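Cables under the desk

In August I moved my work table to the other wall, and since then I did not want to look at what was behind it. All the cords were pushed into the corner, and each time I cleaned the floor I pushed them a little more. My neighbor Heidrun Aebischer told me that she does her cables one time every year, always on the same day. I am not so organized, but yesterday evening I finally began.
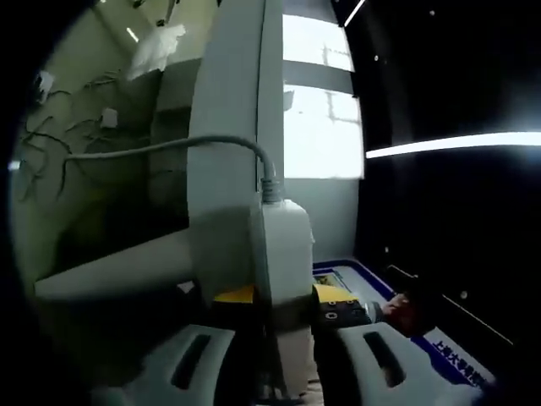

My rule is to start with the thick cables and leave the thin ones for later. A thick cable decides by itself where it wants to go, and it is better to respect this. The gray one bends up from its housing and makes an arch to the left, so I will let it keep this shape and not pull it flat. The ribbed part at the top is there to protect it, but I have broken such a part before, on an old Moen lamp, by folding it too hard.

For the thin cords I bought fabric ties, 14 in one package. I wrote small paper labels too, and four of them are already lost. I will continue on Saturday, when there is more daylight in that corner.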